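4. Persistence of funding in the Osville street lighting programme

4.1 Background

The programme examined in this section was set up to reduce night-time burglary by improving street lighting in residential areas. It was funded from the general budget of the Osville district authority and was intended to run for six years, after which its grant would lapse unless the authority voted to renew it. The grant was renewed at the end of that period and has been renewed at each review since. No review has recorded that the programme met its stated aim.

Our interest is in how this came about. Earlier work on public spending offers two broad accounts. In the first, a programme survives because those who gain from it are few and well organised, while those who pay for it are many and hardly notice the cost. In the second, it survives because the body that reviews it lacks the means to tell success from failure. The two accounts are often treated as rivals. The Osville records suggest that they can hold together, and that the second may prepare the ground for the first.

4.2 Sources

We used three sets of records. The first is the authority's budget papers, which list spending by heading and by ward. The second is the file of review reports prepared for the finance panel, 21 in all, including interim reports. The third is the contract register, which names the two main suppliers, Kendano and Weidemann, and gives the value and length of each award. The register lists 3,227 lamp columns fitted or replaced under the programme.

Burglary figures were taken from the tables attached to the review reports. They were not collected for research, and the boundaries of two wards changed during the period. Where a ward could not be followed from one review to the next it was left out of the comparison. This reduces the sample but avoids the need to estimate figures for streets that moved between wards.
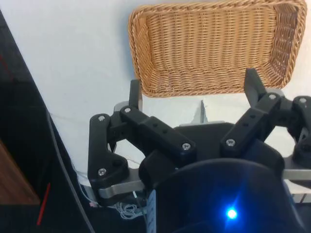
A further difficulty concerns the timing of works. Columns were entered in the register on the date of payment, which could fall several months after they were lit. We have therefore compared whole budget years and make no claim about changes within a year. The choice of year-end matters little to the results, as moving it by a quarter in either direction leaves the ordering of wards unchanged.

4.3 Findings

Spending rose in every budget year but one. The exception was the year in which the Kendano contract ended and the Weidemann contract had not yet begun, and the unspent sum was carried forward. When the carried sum is placed in the year for which it was voted, the rise is unbroken.

Burglary fell in most wards over the same period. It fell, however, by much the same proportion in wards that received new lighting and in those that did not. The review reports give the fall in the lit wards and generally omit the others. Only two of the 21 reports set the two groups side by side, and neither was quoted in the budget debate that followed it.

The aim itself also changed. The founding paper refers to burglary alone. By the third review the programme was said to reduce "crime and disorder", and by the fifth it was said to promote "confidence in the use of public space". Each change widened the range of results that might count in the programme's favour. None was put to a separate vote. The wording was altered in the summary page of the report, and the panel then adopted the report as a whole.

Support from residents was real and should not be dismissed. A postal survey carried out by the authority drew 521 replies, most of them in favour of keeping the lights. The survey did not state the cost per household, nor did it ask whether respondents would prefer the money to be spent on another service. It is evidence that people like well-lit streets. It cannot tell the authority whether the programme did what it was founded to do.

4.4 The question of closure

On one occasion the finance panel considered ending the grant. The papers show that the proposal was withdrawn before a vote. The stated ground was that closure would waste the sums already spent, although the columns would have remained standing and their upkeep was paid for under a different heading. What would have ended was the fitting of further columns, together with the small office that managed the contracts.

The suppliers took part in the discussion openly, through written submissions. Both argued that results would take longer to appear than had been expected. Neither submission gave a date by which they should appear. The panel did not ask for one — a point to which we return in Section 5.

It would be wrong to conclude that the suppliers controlled the outcome. Their submissions were short, and the panel's minutes refer to them only once. A simpler reading is that the panel had before it a series of favourable reports, a supportive survey and no agreed test of failure. In that position renewal carried little risk for any member, while closure would have required a member to argue that the reports were incomplete.

4.5 Comparison with Preta

The neighbouring district of Preta ran a similar scheme over part of the same period. It differed in one respect that bears on the argument. The founding vote set out, in a single paragraph, the fall in burglary that would be needed for the grant to continue, and required that lit and unlit wards be reported together. The required fall was not reached. The grant ended in April of the final year, with little public objection, and the remaining money passed to the highways budget.

Two cases cannot settle the matter. Preta is smaller, its council was more evenly divided, and its scheme had less time to gather supporters. Even so, the contrast is consistent with the view that a test fixed in advance makes closure easier to propose. Figure 4 accompanies this section.

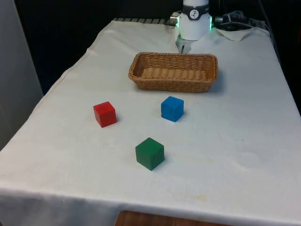
Figure 4.

4.6 Limits of the evidence

The minutes used here record decisions more fully than they record debate, and some of the reasoning behind the renewals may have been given in private meetings. The burglary tables count reported offences only. If better lighting led residents to report more offences, the effect of the programme would be understated in the lit wards, and we have no means of correcting for this. The tables also give no hour for each offence, so that daytime burglaries, which lighting could not be expected to prevent, are included in every ward total.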